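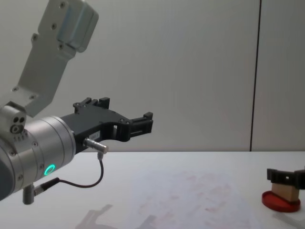
White tables: your questions answered

I've been writing about furniture from my back room in Gusbridge for a good while now, and no subject fills up my inbox like white tabletops. People love them, people ruin them, people want to know if they can be un-ruined (often yes!). I've gathered up the questions I get most and answered them as best I can. I'm a keen amateur, so if your table is an antique or worth a fortune, please talk to a restorer before you go near it with anything stronger than a damp cloth.

Is a white table a daft idea if I use it every day?

Not at all, and I say that as someone who eats, works, wraps presents and repots plants on hers. White shows crumbs and coffee rings, but a dark gloss top shows dust and fingerprints, and I know which I'd sooner have. You see a spill on white straight away, so you wipe it up straight away. My old dark table had a jam patch on it for most of a winter before I felt it with my elbow.

What do you clean yours with day to day?

Warm water, a tiny squirt of washing-up liquid, a soft cloth, then a second cloth to dry it. I know that sounds dull and you were hoping for a secret potion. Do the drying bit though, especially in a hard water area like ours, or you'll get cloudy smears that look like dirt and send you round in circles.

How do I get biro off?

Dab, don't scrub. A bit of surgical spirit on a cotton bud works for me on most hard, sealed tops, then rinse with soapy water. Try it on the underside or near a leg first, particularly if the table is painted — spirit can lift some paints, and then you've got a bald patch as well as a biro mark. Felt tip usually goes the same way. Permanent marker might take 2 or 3 goes.

And turmeric?

Oh, turmeric. Get to it quickly with soapy water, then leave a paste of bicarb and water on the stain for a few minutes and wipe it off gently. If there's still a yellow ghost, put the table near a sunny window for a day or two if you can. Sunlight does fade it! I had a splodge the size of a saucer in June and I couldn't find it by the end of the month.

Can I use a magic sponge?

Sparingly. They're a very fine abrasive, so on a matt top they can leave a shiny patch and on a shiny top they can leave a dull one. I keep one for scuffs along the edge and that's it.

My table has gone yellow. Is it dirty or is it old?

Lift up something that's been sitting in the same spot for ages, a lamp or a fruit bowl. If it's much whiter underneath, clean the area round it properly and look again. If it comes up white, it was grime or a build-up of polish. If it doesn't budge, the surface has probably changed colour and no cleaner will bring it back. At that point you're choosing between painting it and living with it. A cream table is quite nice, you know.

Should I polish it?

I don't. Spray polish builds up and traps dust, and papers start sticking to it. If you've inherited a waxy one, soapy water and a lot of patience will get you most of the way.

Do I need coasters and mats?

For hot pans, always, whatever the top is made of. For mugs I'm more relaxed than I ought to be. Stick felt pads under anything heavy that gets shoved about, lamps and sewing machines and so on, and check them now and then for grit. One bit of grit under a felt pad will draw a lovely long scratch.

Can a chip be filled?

Small ones, yes. You want a filler sold for your sort of surface, in the nearest white you can find, and there are far more whites than you'd think. Buy the smallest pot, try a dab on a bit of card and look at it next to the table in daylight. Build it up in thin layers and let each one dry.

What should I pay for a secondhand one?

It depends so much on size and where you live. I went to see one in Astbridge marked at £300, pointed out a wobbly leg and a chipped corner, and went home without it. Weeks later I found a better one nearer home for £181, delivered. Take a tape measure, run your palm over the whole top, and do look underneath, where swelling and old repairs tend to show up first.

Mine glares horribly under the ceiling light. Any ideas?

Move the light before you blame the table. A lamp off to one side with a softer bulb makes a huge difference, and so does a plain cloth or a big desk mat under whatever you're working on. In December, when I've got the lights on by four o'clock, I use a grey felt mat and my eyes are much happier.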